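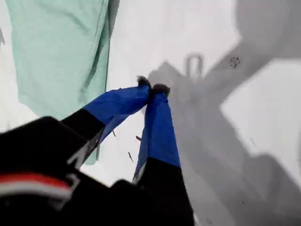
Mint-green cloth, hanging. Photo: Clemska Household Pages, 5/9/20.

Mint green (cloth) is the name I use for any fabric dyed a pale, pastel green, and in my house that means towels, curtains, one tablecloth and a heap of scraps I can't throw out. It's a soft color, lighter than sea green and a good deal grayer in the shade than you'd expect.

Hanging. A length of cloth let down from the top falls into vertical folds, and with a pale green those folds stay gentle -- you get a slightly darker line where the fabric turns back on itself and not much else. Dark cloth hides all that, which is a shame! I like to see the creases.

Care. I wash mine cool, at 40 on the old dial, with other light things (never with royal blue, I learned that one in May). Line drying in the shade keeps the color longest. If creases bother you, iron on the back while it's still a bit damp.

Names. Shops can't agree on it. The Tunik catalog has it as "pale mint," Kaplan sells the same thing as "spearmint milk," and my Sarkness swatch book, which runs to 200 colors, puts it at number 19, between celery and a green I'd call hospital -- they call it "meadow."

See also: Pastel colors; Drapery; Curtain; Dyeing at home.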